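Operators wanted for two-arm furniture assembly sessions, Clelholm site

Posted 2026-09-02 by Gizella Szalai

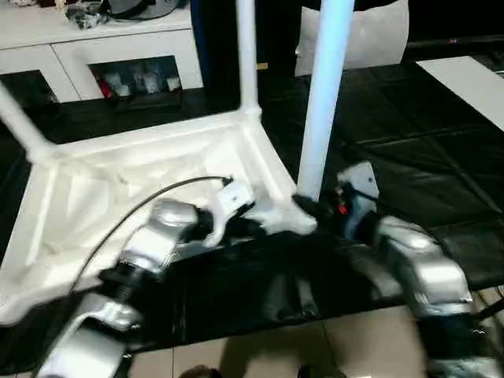
Janmont is looking for three people to join our recording team in Clelholm. You will guide a pair of robot arms by hand controls through the assembly of small household furniture, and every session is saved as an example for our learning system. We have 345 good examples of stools and side tables at this moment. We need 648 before the end of November.

Experience with robots is not required. We teach you everything in the first days, and you are paid for the training as for normal work. More important is that you have patience and steady hands. Many tasks need both grippers at the same corner, one to hold the frame and one to bring the leg – it is slow in the beginning, and we prefer slow to forced.

Your work will include:
- preparing the parts and the floor before each recording
- driving the arms through the complete task, also when the first try fails
- marking the start and the end of each step in our program Hinard
- writing a short note when a part slipped or a joint did not close

Please do not delete failed attempts. We keep them in a separate folder and they are also useful for us.

You should be able to read simple instructions in English and to sit or stand at the control desk for longer periods. Color vision is not tested. Both left-handed and right-handed people are welcome.

The contract is part-time and ends with November. Shifts are in the morning or in the afternoon, you can choose. People who worked with us in the Ibarra project may apply again and will skip the training.

To apply, send a letter of no more than 200 words to Gizella Szalai. Tell us about something you assembled or repaired yourself – a CV is welcome, but we read the letter first.

Last updated: 2 days ago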